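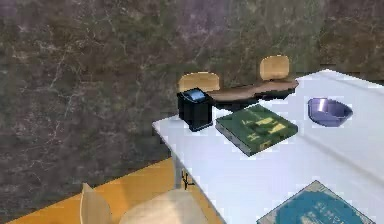
Session 4 – from sim to bench. Notes for the Hoston shared workshop build group, Povilas Kalniņš, 15/07/2020. Last time we got the arm bolted down and the two shoulder servos talking. Tonight is the sim side, meaning you get the arm to reach for things on screen before it gets anywhere near your real table and your real coffee. Start with the scene file called table_white. Four objects on the table: black container with the blue top, green book, bowl, teal book. Arm not loaded yet, you add it yourself in step 3. Leave the chairs in. People delete them to speed things up and then the elbow swings through where the chair by the table leg would be and they don't find out till later.

What you need
Laptop with the sim installed (install sheet from session 1)
Your arm file, with YOUR link lengths, not mine
Tape measure
Calipers if you have them, the shared pair is in the drawer under the drill press
Paper. Really. Draw the thing.

Steps
1. Open the scene. Hit play, wait for everything to settle, hit stop. If an object falls through the tabletop your time step is too big. Cut it in half, try again.
2. Find the table frame. Origin goes at the near corner, the one that juts out, x along the near edge, z up. Everyone use the same one please. Last January we had different origins all over the room and lost a whole evening to it.
3. Load the arm. Base 80 mm in from the near edge, same as the plate on the real bench. Check the arm isn't sunk into the table. If it shakes like crazy at start, it's sunk.
4. Set joint limits. The defaults are plus/minus 180 on everything and that is wrong for our servos. Shoulder and elbow 108 degrees total travel, measured on the bench build. Wrist – measure your own, the horns went on differently for everybody.
5. Reach test. Bowl first. Target point 2 cm above the rim, not the bottom of the bowl. Then the green book, then the black container.
6. Save the log. Name it with your initials and the arm number.

On the objects
Bowl – tilted a bit, so dont come straight down and expect the rim to be level. Pick the rim point by hand for now.
Books – flat ones are hard. With a two finger grip there is nothing to get under. For tonight just touch the top of the cover and back off. Anyone who wants to try pushing a book to the table edge and grabbing it there, go for it, but do it with the teal one, it's out by the near right corner.
Black container – stands upright, small footprint. Easy to grab, easy to knock over. Slow down for the last bit of the approach.

Speed
Cap it at 300 mm per second in sim. Real arm goes slower than that, we'll set it in session 5. If it looks boring on screen it's right.

Grip friction
The sim default is way too sticky. Things get picked up in sim that would slide right out of the printed fingers. Turn it down until the container slips sometimes, then back up a little. Not scientific. Next week we glue the Kütt rubber strips on the fingers and then you can do a proper tilt test – finger pad on a board, raise the board, note the angle where it slides, tan of that angle is your number.

Stuff that went wrong in the last group
Units. Arm file in mm, scene in meters. The arm shows up a thousand times too big and you're looking at the inside of a servo.
Elbow flipped. Two solutions to the same reach, the solver picks whichever is closer to where it started. Park the arm elbow up first and it mostly behaves.
Joint 2 sign. On the Skidia boards positive is clockwise, on the Cellano boards it's the other way. Check which board you have before you copy anybody's config!
Saved over the original scene. Work on a copy, the original should be read only but somebody keeps changing it back.

Before you touch the real arm
Play the log back with the motor power OFF and read the joint numbers as they go by. Anything past your limits, stop, fix the file. Then power on, one hand on the kill switch, nothing on the bench. Bowl goes on last.

For next time
Bring: your log, your drawing with link lengths writen on it, wrist travel as measured.
Read: the gripper page in the binder, just the part on finger spacing.
Do: reach test with the elbow limit cut by 10 degrees either side. Which objects can you still get to? Write down which and mark them on your drawing.

Arm 3 still has the stripped horn screw, don't use it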